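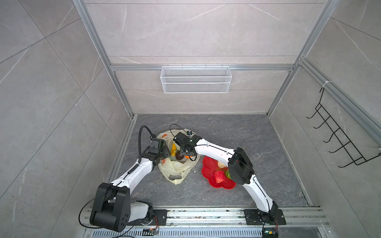
Gray tile walls, pale yellow bag

Fruit in the fridge or on the counter? Settle this for us
Kitchen Talk > Storage & Leftovers
6 replies

peachpit_esperanza
Original post

OK, my sister-in-law and I have been going back and forth on this since June and I need outside opinions. I keep everything on the counter. Peaches, plums, apples, bananas, all of it in one big bowl, because if I can see it I eat it. She puts every single thing in the crisper the minute she gets home from the store, bananas included, and then complains that nothing tastes like anything.

She came over for dinner and told me I was "running a fruit fly hotel." I have had fruit flies exactly one time! And that was a potato.

So what do you all do? And do those green produce bags do anything or am I paying for a color?

- Esperanza Montes

demetrio_p
Replying to peachpit_esperanza

You're both wrong, sorry. Peaches and plums sit out until they give a little near the stem, then they go in the fridge and you eat them within a few days. Putting them in hard is what makes them mealy. Apples go straight in the fridge, always. A counter apple is fine for a week and then it's a sponge.

Bananas on the counter by themselves. They give off a lot of ethylene and they'll push everything else in your bowl along with them.
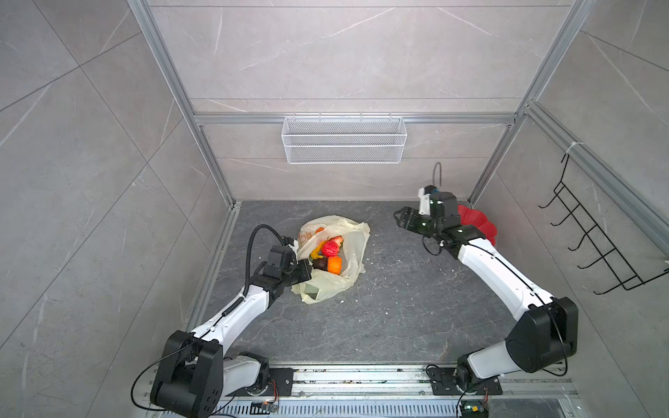 And about the bags, I used the Vass ones for a whole summer and couldn't tell you one thing they did that a plain bag with the top left open didn't do. What matters more is whether there's water sitting in there. I fold up a paper towel and stick it in the bottom and swap it when it feels damp. My berries went from two days to most of a week with that, and I don't wash them until I'm about to eat them.

cosska_kitchen
Replying to demetrio_p

Going to disagree on the berries. I wash mine the second I get home, one part white vinegar to three parts water, quick swish, rinse, and then I dry them really well on a dish towel (this is the part people skip). They go in a container with a towel on the bottom and the lid cracked. They last longer than unwashed for me, and my kids will grab a handful without me having to get up.

Agree on apples though.

demetrio_p
Replying to cosska_kitchen

I tried the vinegar thing and my raspberries fell apart. Strawberries and blueberries, fine, maybe. Raspberries, no way.

cosska_kitchen
Replying to demetrio_p

OK yeah, raspberries I don't wash ahead either. They're gone before we get to the driveway.

rociocasado
Replying to peachpit_esperanza

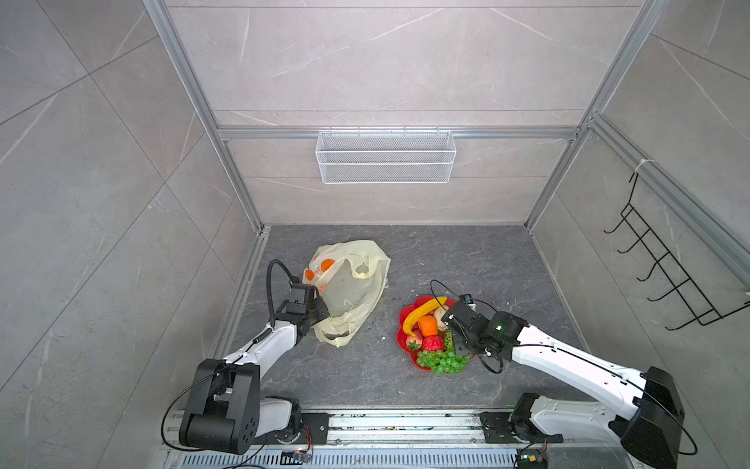 Rocío Casado

I grew up with a bowl on the table and I'm never giving it up, but I do think people load it too full. Mine is wide and pretty shallow, and I try to keep it to one layer, two at most. The trouble with a deep bowl is you only ever eat off the top, and then one day you reach down and your finger goes straight through a nectarine.

Citrus is where I'd push back on the fridge crowd. Lemons, yes, they keep for weeks in there in a closed bag. But oranges and clementines I like at room temperature, they taste sweeter to me and they peel easier. I just buy fewer of them. My mother-in-law buys them by the crate and is always shocked when the bottom ones go blue.

Also, pears! Nobody has brought up pears. They ripen from the inside out, so if you wait for the outside to get soft you've already missed it. Press up by the neck, and when it gives, eat it that day or put it in the fridge.

For fruit flies I put a little cider vinegar and a drop of dish soap in a jar and leave it next to the sink overnight. And take out the compost, Esperanza, it's probably the compost.

peachpit_esperanza
Replying to rociocasado

It was a POTATO. But fine, I'll look at the compost - and I'm moving the bananas to the top of the microwave tonight. My sister-in-law is reading this over my shoulder and wants it noted that she was right about apples. She's still not putting bananas in my fridge.

Does anybody have an opinion on tomatoes or is that a whole other thread?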